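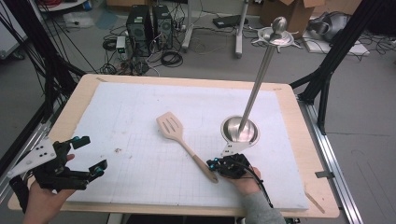
**Dondine Adds Slotted Spatula and Steel Paper Towel Holder to Its Kitchen Basics Line**

WESOMDALE, March. Dondine, a supplier of household goods, announced today that two new items will join its Kitchen Basics line this spring: a slotted spatula and a freestanding paper towel holder.

The spatula is made of beige plastic, with a flat slotted head and a long light-brown handle. The paper towel holder is stainless steel. It has a round polished base and a slender pole, topped by a decorative cross-shaped piece with a rounded knob.

Both items were chosen after a survey of 700 households in the Wesomdale area. Respondents were asked which kitchen tools they replaced most often and which they kept on the counter every day. Spatulas and paper towel holders ranked near the top of both lists.

The two items will be sold separately and as a set under the Hesow name. They will be available at all 50 Dondine partner stores beginning in April. Kwan Distribution will handle delivery to stores and will accept bulk orders from schools, community kitchens and rental property managers. Orders must contain at least 6 sets.

Dondine will also supply 2289 sets to first-time renters through its home starter program. Applications for the program open in May and may be picked up at any partner store.

Store buyers may request price lists and order forms from the Dondine sales office in Wesomdale.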